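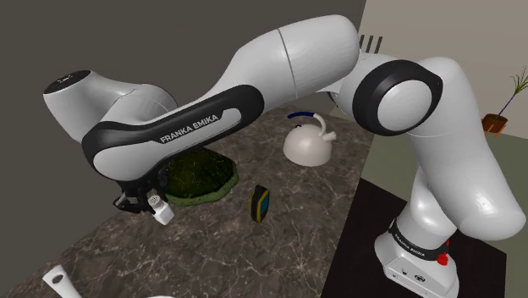 How does a robot learn in a kitchen that does not exist?

Saron Demissie and Hryhorii Vasylenko work with robots at Gudeta. They let their robot arm practise inside a computer first. This is called a simulation. It is a bit like a video game, but the computer also calculates how heavy things are and how they fall.

In the computer kitchen there is a kettle, and there are small things to pick up - for example a white block. The arm has two fingers to hold them.
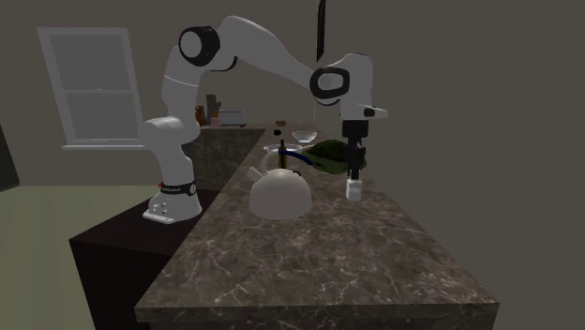
What did they find out?

The robot tried the same task 115 times. Each time the computer moved the things to other places. After this practice the robot made fewer mistakes than a robot which always saw the same kitchen.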